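4.2 Changes in the order-packing task

The second part of the study concerns the packing of drinks orders at Farik, a regional supplier of chilled goods to offices and schools. Before the two-arm cell was set up, packers took bottles from the shelf and placed them in the customer's basket by hand, reading from a printed order. With the cell, the arms do the picking and the packer looks after stock, exceptions and the final check. We followed 57 packing shifts and logged 687 orders. Bottles are presented to the arms on a stepped rack, which the packers asked for after the first week because they could see at a glance what was missing.

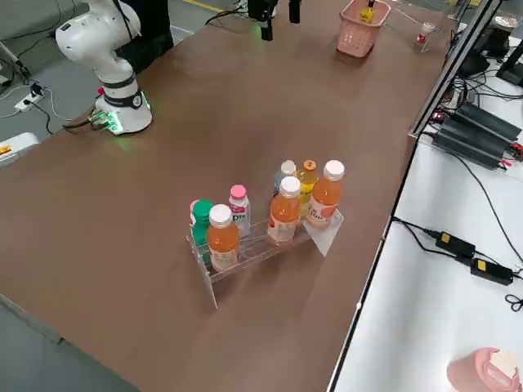 Figure 3. Bottles on the tiered rack at the packing cell, with the pink basket beside the gripper.

The first change reported was in walking. Under the old routine a packer went to the shelf for nearly every order. In the new one, trips are made when stock runs low, and three of the packers described the work as calmer but more broken up. Ingeborg Hubmann, shift lead during the study, noted in her log for 3rd June that new staff tended to stand and watch the arms - a habit that faded as they were given other tasks nearby.

The second change was in who deals with mistakes. Packers used to correct their own errors without recording them. Now a missed pick stops the order and has to be cleared on the screen, so errors that were once private are visible to the shift lead. Several packers raised this in interviews, and two asked that the stop records not be used in reviews. Farik agreed to this in writing.
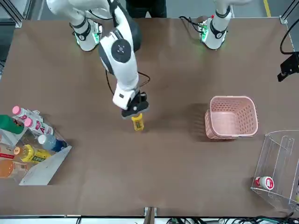
Responsibility for stock layout was the least settled point. The original plan from Etau, the integrator, gave this job to its own technician, but in practice the packers took it over. They know which drinks sell together and which labels are easily confused. Bottles do not always reach the arms standing up: the clear bin on the left of the table holds them on their sides, while the gripper carries a yellow one upright. Packers said that deciding what may lie down and what must stand was skilled work, and that it did not appear in their job description. We return to the question of job grading in Section 5.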